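Stoltbridge to start weekly pickup of wrappers and drink cartons in August

Stoltbridge households will be able to put snack wrappers and drink cartons out at the curb starting in August, after the town council approved a one-year contract with the hauler Wastus.

The trial covers 2,000 homes on the east side of town, from the rail line out to Sebastian Road. Each home will get a roll of clear bags in the mail along with a one-page guide. Bags should be at the curb by 7 a.m. on the regular trash morning. There is no extra charge to residents during the trial.

Wrappers and cartons have not been accepted in the town's blue bins since the current recycling contract began. Most of them go to the landfill with the rest of the household trash - the town sent 3,338 tons there last year, according to figures given to the council.
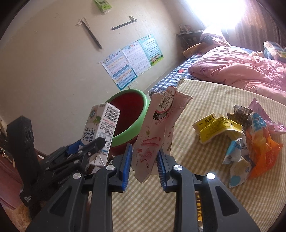

Janelle Pangilinan, who runs the town's public works office, told the council that calls about packaging are among the most common her staff gets. "People stand at the bin with a milk carton in their hand and they don't know where it goes," she said. "We have been telling them trash. Now we can tell half the town something else."

Cartons should be emptied, rinsed and pressed flat. Chip bags, candy wrappers and other light packaging can go in the same clear bag as long as there is no food left inside. Foam trays, pet food pouches and anything with a battery are still not allowed.

Residents outside the trial area can bring the same items to the drop-off site on Cuvimska Street, which will have two marked containers. The site is open until 6 p.m. and takes up to two bags per visit.

Wastus ran a smaller test this spring with 155 homes. Jayson Castillo, the company's route manager, said drivers had few problems with the bags, but some were left behind because they were mixed in with yard waste. Drivers will leave a tag on any bag they cannot take.

The council set a goal of 1,000 homes taking part by the end of the trial. Members will get a report halfway through the year and vote later on whether to add the west side. Questions about the service can be directed to the public works office at town hall.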